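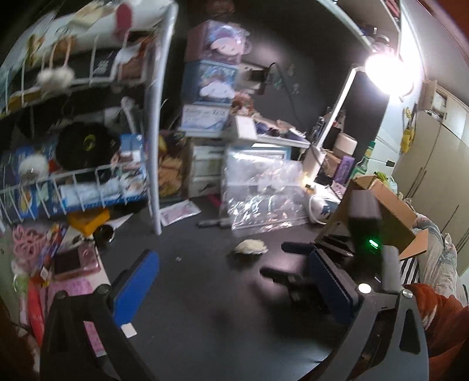

Section 4. Fitting the desk top and setting the working height

Read this section in full before starting. It applies to the Urovwood sit-stand desk in both widths. Owners of the earlier fixed-height model should refer to the separate leaflet supplied by Itance.

4.1 Before you begin

The underframe must already be assembled as set out in Section 3, with all four feet resting on a level floor. Two persons are required to lift the desk top. Keep the control box disconnected from the mains until step 8.

CAUTION: Do not lift or move the desk by its top. Hold the side rails of the underframe at all times.

4.2 Fitting the top

1. Lay the desk top face down on a clean blanket.

2. Lower the underframe on to the top and line up the fixing holes. The gap between the frame and the rear edge should be the same at both ends.

3. Insert the fixing screws by hand and turn each one until it just holds. Do not tighten any screw fully at this stage.

4. Check the position of the frame again, then tighten the screws, working from the centre outwards. A power driver must not be used.

5. Fix the handset under the front edge, on the left or right as preferred, and run its cable to the control box.

6. Press the cable clips into place. Leave enough slack for the desk to reach its full height.

7. Turn the desk upright with one person at each end.

8. Connect the control box to the mains.

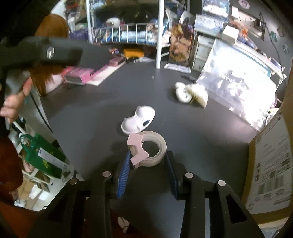 NOTE: Keep all packing until the desk has been raised and lowered through its full travel. A desk returned under the guarantee must be sent in its original carton.

4.3 First use

9. Press and hold the down button until the desk stops at its lowest point. Release the button, then press it again and hold it until the display shows 600.

10. Raise the desk to the height required. The display gives the height in millimetres. The desk has a travel of 400 mm.

11. To store a height, press M followed by 1 or 2. The display will flash once.

CAUTION: Keep hands, chairs and window sills clear of the desk while it is moving. Children must not operate the handset.

If the display shows E11, the two legs are out of step. Repeat step 9. Should the code return, disconnect the desk and contact the Clorner service desk, quoting the serial number on the underside of the control box.

For the Antoniadis cable tray, see Section 5.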